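Speaker notes, evening session on small claims and written evidence

Good evening, and thank you to the Windau library for the room. I will speak for the first part, then we take questions. Please keep your own case for the end, because I cannot give advice on it in public.

Start with the Srisuk case. A tenant asked for the return of a deposit, 3674 in total. The landlord brought 237 pages of messages. The judge read 2 of them. Pause here and let people think about it.

Explain the difference between a fact and an opinion of a witness. "He was angry" is an opinion. "He closed the door and did not answer" is a fact. In Trenetier the court lets a witness say both, but the second one has more weight.
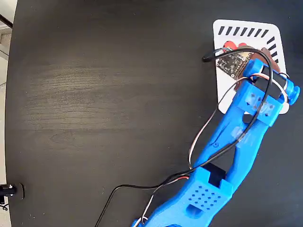
A written statement should say only what the witness saw, in the order in which it was seen. Many people write too much, and then the other side finds the weak sentence. Do a small exercise: ask the room for one sentence. "A blue robot arm extends over a dark wooden tabletop" is a good sentence for a statement. "The arm is strong" is an opinion, and the other lawyer will be happy to hear it.

Next point, deadlines. In Nernolico the statement must reach the court seven days before the hearing — the day of the hearing itself is not counted. Mention that an e-mail sent after 5 p.m. is treated as received on the next working day.

Hand out the blank form now. Show where the signature goes, then open the questions.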